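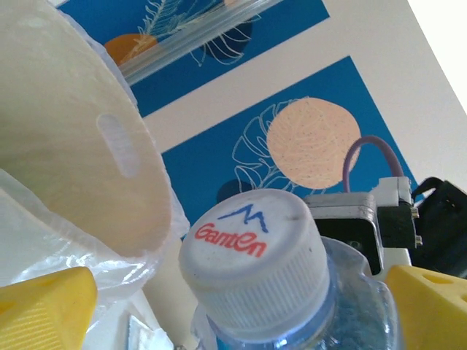 The Koraldale Bus

The bus to Koraldale left Widton at 3 in the afternoon, and Ingegerd Åberg was on it with one suitcase and her mother's sewing box. It was August and the windows did not open. She sat behind the driver, because her mother had always sat there.

The man across the aisle had a bottle of water in his lap and offered her some before they had cleared the last houses. She said no, thank you. He said it was 15 miles to Brisden and there was no shop until then. She said no again, and he put the bottle away in his coat.

"Visiting?" he asked.

"Selling a house."

"Which one?"

"The Hämäläinen place. It was my mother's."

He looked at her properly then. He said he had painted that house once, the whole outside, and that her mother had paid him in cash and then followed him to the gate with another 100 dollars, since she thought he had charged too little. Ingegerd said that did not sound like her mother. He said it was a long time ago.

At Brisden the driver got off to smoke. Two women climbed on with a crate of plums, and one of them set it on the seat beside Ingegerd without asking. The road after that went uphill through pines, and her ears hurt the way they had when she was small.

She thought about the kitchen. There would be the blue stove and the drawer that stuck. The agent had written that buyers liked an empty house, so she had hired a boy to take things to the dump. She had not told him which things.

"What color was it?" she asked.

"The house? Green. She wanted it the same green as the boat."

Ingegerd had never heard of a boat. She asked what had happened to it, and the man said it was in the shed behind his brother's, as far as he knew, under a tarp. Her mother had paid rent on the space up to last winter.

The bus stopped by the church. He carried her suitcase down the steps and pointed up the road to number 102, where his brother lived. Her own street went the other way. She gave him the sewing box to hold while she tied her shoe, and then they walked up the hill to see if anyone was home.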